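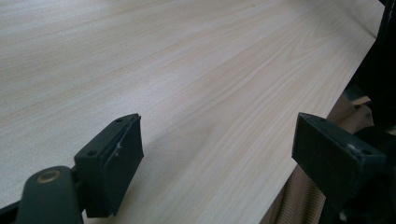
A place for the keys

I have lived in this apartment for three years and in that time I have kept my keys in the following locations: the coat, the other coat, the fruit bowl, the bathroom windowsill, the freezer (once, with a bag of peas, we don't discuss it), and the lock itself, on the outside of the door, overnight.

So in July I bought a piece of furniture for them. I feel that calling it furniture is fair. It has a footprint. It had to be assembled. It came with a sheet of instructions in which a faceless little man with no neck looks first sad and then, after tightening a post, happy.

It's called the Machala. I bought it from Grostarska, a home goods store out by the highway that I go into for light bulbs and come out of with a bench. In the store it was displayed on a shelf next to a bowl of fake lemons, and everything on that shelf looked like it belonged to somebody who answers letters. I picked it up, put it down, walked all the way to the light bulbs, and came back.

What it looks like is a small gallows for people who are bad at mornings. There's an oval tray at the bottom, black metal with a raised rim, and out of the back of the tray comes a thin post, and across the top of the post goes a long arm with five pegs hanging off the underside. Each peg has a little knob on the end so that things don't slide off. I have one set of keys. I'm told you grow into these.

Where it was supposed to go

The plan was the hallway. The hallway has a ledge, sort of, where the last tenant had a phone, and I had carried a picture of the Machala on that ledge in my head all the way home on the bus. The ledge is narrower than the tray. I knew this, I think, in the way that you know a pair of jeans is a size down.

I tried it sideways. Sideways it fits, but the arm then sticks out into the hall at the exact height of my ear, and I only needed to learn that once.

Second choice was the kitchen counter, which is where keys go to get jam on them. Third was the top of the bookcase. I put it up there for a weekend and it looked terrific and I could not reach it without the step stool, so my keys spent that weekend on the step stool.

That left the table.

The table

I should say something about the table, as it takes up most of the room and a good part of my personality. It's a Prevum, secondhand, a pale blond thing with a grain that goes off in long slow curves and then gets fussy in the middle, like a weather map. I found it in a listing 30 miles away and paid more to have it moved than I paid for it. The original receipt was still taped to the underside and says 1158, and I have chosen not to convert that into anything or think about who lets go of a table like that and why.

It is a very good table and I've been a bit of a bore about it. I own coasters. I have asked adults to lift, not slide. For the first month I ate dinner standing at the counter so as not to upset it, and the only thing allowed on it was a cloth, for wiping it.

Putting a black metal object on it therefore took some thought. I checked the bottom of the tray for burrs. I ran my thumb around the rim. I put a folded napkin under it, and that looked like a restaurant, so I took the napkin away and stood there for a while with my hand on the post as if it might run.

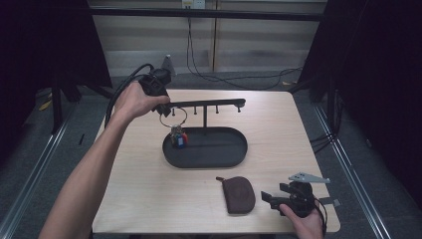 It looks good on the table, I have to say. Black on pale wood is the kind of combination I would never have come up with on purpose, and I've been receiving credit for it from visitors. The gray carpet helps too, or at least stays out of it.

The arm, a warning

My one complaint about the Machala, and I'll be writing to Grostarska as soon as I can find the email address I wrote on the back of something, is the arm. It's long, and the post is thin, and if you hang everything you own from the far left peg you start to feel like you should put something on the right to be polite. It hasn't tipped. I've just never liked being the only person on one side of a rowboat.

The manual says the whole thing will carry up to 500 grams, and doesn't say where. I weighed my keys on the kitchen scale and they were comfortably under, even with all the junk on the ring. The junk is a blue tag and a red tag and a few silvery charms I have no memory of acquiring. The blue tag used to mean the storage unit. The red tag meant "not the storage unit." I gave up the storage unit two winters ago, so the system is now purely decorative, and I'm not taking them off, partly out of sentiment and partly because the ring took a fingernail last time.

The ring is a wide one, too, so when it's hung up the keys come all the way down and sit in the tray. I can't decide if this is a flaw. Strictly speaking, if the keys are resting in the tray then I could have bought a tray. I have a tray. It's under the fruit bowl.

How it's going

Ten weeks in (fine, 10 weeks minus the trip to my sister's) I have hung the keys up most nights. There was a bad patch in the second week when I'd walk in with groceries, see the stand, feel a warm glow of being organized, and put the keys in my coat. Apparently owning it was doing some of the work for me.

What fixed that was moving the lamp. I used to have the lamp on the near corner of the table, and I'd come in and reach for it with whichever hand had the keys in it, and you can see where that was headed. Now the lamp is on the floor by the window and the first thing I bump into in the dark is the table, and from there it's a short feel along the edge to the tray. I've got it down to a single clank.

The other pegs I've tried to fill and mostly failed. Sunglasses fall off. A tape measure with a wrist loop was up there for a bit but it made the place look like a workshop. I hung a Judness bottle opener on the second one, the kind they give away with a case, and a friend asked if I was all right, so that's back in the drawer.

I did lose something last week, a pair of scissors, and I spent most of an evening on it. They were in the tray. It had never crossed my mind to look there, that's where the keys go.

Next up is the mail, which currently lives on two chairs. Grostarska has a rack for it. I need light bulbs anyway.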